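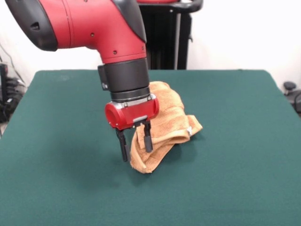 Drenville Film Society – minutes, Thursday, August

Started late, 7:10 pm, projector room key was at the front desk the whole time. Aurelio Aguirre in the chair. Present: see sign-in sheet. Apologies from Dana and the Whitlocks.

Last minutes

Read and okayed. One fix – the movie we talked about in July was the restored cut, not the TV cut. Changed on the master copy.

Spring screening of Rurkness

Aurelio went over comment cards. Mixed. People either loved it or wanted their evening back. Several cards said the ending was moving, the funeral scene especially. One said "too preachy," next one in the pile said "not preachy enough." Sound complaints again, dialog muddy in the back rows. Joan asked if that's the movie or us. Ben thinks both – the disc has a weak center channel and our left speaker has been buzzing since the winter series. Ben to try the center speaker up on its stand and report back.

Short discussion on whether to show Rurkness a second time. The church group on Miller Road asked if they can bring people who missed it. Aurelio in favor, says it plays better the second time when you know who the brother is. Joan against, would rather give the night to something new. Left open. Will ask the group how many seats they'd realy want before deciding.

Disc release

Long item, ran over.

Background for those who weren't here: Rurkness only ever came out on DVD and the DVD looks bad on a big screen. Nseir, who hold the rights, wrote back finally. They would do a proper Blu-ray from the original camera negative if a minimum of 2,000 copies are spoken for up front. They'd want names, not just a show of interest. Price not set. Commentary track possible if the director is willing, no promises.

Aurelio read the email out. Main points:
– new scan, color checked against a theater print
– both endings on the disc, festival one and the release one
– English subtitles (DVD had none, Carol very pleased)
– no digital code
– they need an answer before the holidays or it goes back on the shelf

Ben: 2,000 is a lot for a small regional movie. Online petition has 3,017 signatures, but signing is free and a disc isn't. Carol said half the people on there would buy two. Ben said half wouldn't buy one. Went around on this a while.

Joan asked who the petition people are. Aurelio doesn't know all of it, mostly people who saw it in its first run, and a lot of families from the towns where it was shot. Some comments are from overseas. He'll write to the signers and ask for a firm yes with an email address.

Carol wants the deleted farmhouse scene on the disc. Nobody else has seen it. She saw it at the premiere and swears it was there. Aurelio to ask Nseir if it exists.

Agreed: society will back the pre-order, put a notice on the web page and in the lobby, but we don't collect money for it. All payments go to Nseir direct. Carol to write the notice. Keep it short please.

Fall series

We have 4 slots. Titles put forward:

Rurkness (repeat) – see above, open.

Hotness – Joan's pick. Comedy, teen cast, chili cook-off in a small town, father and daughter not speaking. Joan says ignore the title, it's about the chili. Clean, funny, bit slow in the middle. Marcus saw it on a plane and laughed out loud. Ben thinks the title will put off exactly the people who would like it. Suggested adding a line on the poster. Poster line to be "a comedy with peppers" unless somebody comes up with better. Approved for the first slot.

The missionary documentary – Aurelio's pick. Rights cleared, running time 94 min. Worried about the length of the interviews but the last half hour is very strong. Approved, second slot. Director might come if we pay gas. Aurelio to ask.

Silent night with live piano – everybody wants it, no pianist. Carol's sister-in-law plays but hasn't been asked. Carol to ask her. Hold the third slot.

Western double bill – Ben. Voted down, too long for a weeknight. Ben asked that it be noted he thinks this is a mistake. Noted.

Fourth slot stays empty till we hear on the repeat.

Ticket price

Stays at $5. Marcus wanted kids free, Joan pointed out that last time kids were free we had a row of them on the floor with no adult. Compromise: kids free with a paying adult. Passed.

Also Marcus asked about a season pass. Punch card idea. People liked it, nobody wants to make the cards. Carried to next meeting.

Reviews page

Web page still has the old star ratings and half the reviews aren't signed. Joan says a one-line "I hated it" with one star isn't a review. Marcus says it is, just a short one. Decided:
– every review gets a first name
– say which version was watched
– no giving away endings (the Rurkness one still does, in the first sentence, please somebody take it down)
– stars stay for now

Marcus will fix the page over the weekend. Needs the password from Dana.

Some talk about whether we should go easier on low-budget and church-made movies. Carol thinks yes, people worked hard on them and they don't get a fair shake elsewhere. Joan thinks no, a bad movie with a good heart is still a bad movie and readers can tell when we're being nice. Aurelio said write what you thought, then stop. No vote.

Room

Chairs – the squeaky ones in row C are to be swapped with the ones from the side hall. Popcorn machine takes too long to warm up, start it at 6:15 not 6:30. Lobby lights need to go off before the trailers, not during.

Other

– Lost and found: one umbrella, one kid's jacket, reading glasses. Still at the desk.
– Library would like our doubles on DVD. Yes. Ben to box them up, Joan wants to go thru the box first.
– Aurelio has a poster from the first run of Rurkness, framed. Offered it for the lobby wall. Accepted with thanks.

To do

Aurelio – Nseir re farmhouse scene, email to signers, documentary director, church group seat numbers
Ben – center speaker, left speaker buzz, DVD box
Carol – pre-order notice, piano
Joan – Hotness booking form
Marcus – reviews page

Next meeting same place, 7 pm, day to be confirmed by email. Closed 8:50.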